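Chess first, then the hard stuff

Dymphna Costello has her hand on the teaching controller before I've got my coat off. Two years she's been at Prarnico, training arms by showing them what to do. No code, or not much. You do the task, the arm records the task, you do it again. And again.

"People think you explain it to the robot," she says. "You don't explain anything. You just do it 80 times and try not to be sloppy."

The job this month is chess. Not playing it — putting the pieces where they belong.

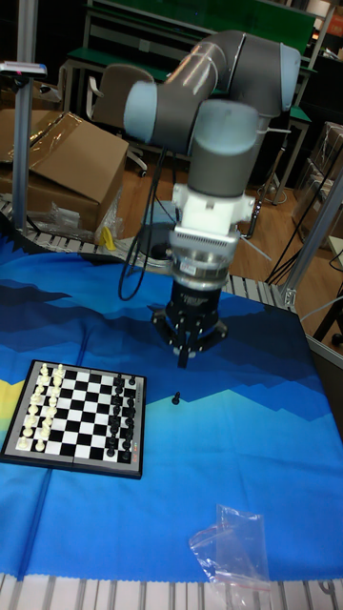 A black pawn out on the cloth, to the right of the board.

Why a pawn? "Smallest thing on the board. If you can pick up a pawn without knocking its neighbour, the rest is easier." Is it? She laughs. "The knights are horrible. Funny shape."

There are two ways to show the arm. By hand, where you take hold of the wrist and push it about, or by remote, standing back with a controller. Costello swaps between them. Hand guiding is quicker to learn, she says, but you get tired and your elbow starts to drift, and then the arm learns your tired elbow. Remote is slower. Cleaner, though.

"I did seven in a row last March that I thought were lovely. Watched them back. Every one had the same little wobble at the end. That was me, breathing out."

They went in the bin. All of them. 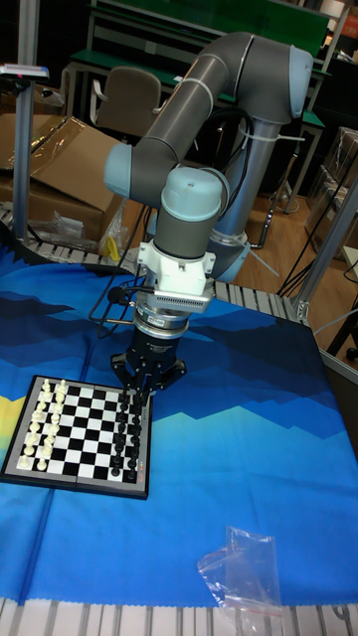
Words: Declan Corrigan
2/14/25

The approach is where most of the care goes. Fingers open, come down over the dark pieces, stop. Too fast and you clip something, too slow and the recording is full of dithering. Costello counts to three under her breath, a habit from a previous job at Cultora, where she packed glassware and taught nobody anything.

Does she ever let a bad one through? Long pause.

"If I fumble and then fix it, I keep it. It needs to see fixing. If I fumble and knock the row over, no." She thinks about it some more. "Well. Maybe one."

Next is putting the whole set away in its box, wich she is dreading. Lids, she says. Don't get her started on lids.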